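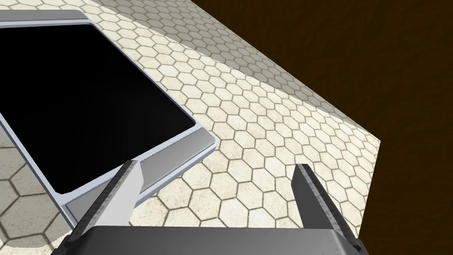
4.2 Checking the grasp planner in simulation

Guslow ships with a planner that reports a confidence score for every grasp. Do not take it at face value. The score tells you how sure the planner is, and it is sure of some very bad grasps.

1. Load the Tilmont scene and set the random seed to 325.
2. Open the gripper fully and wait for the state to read IDLE.
3. Run 700 planning attempts with the wrist view on.
4. Open the log and sort by score, highest first.
5. Replay the top 3 grasps at quarter speed and watch the fingertips near the tray rim.

Note: Dark tray interiors can come back as missing depth. The planner may treat the gap as free space – check the point cloud yourself.

Caution: A clean run in simulation does not clear the planner for hardware. Contact at the rim is simplified, and "collision-free" only means free of the shapes the planner was given. Keep the speed limit on.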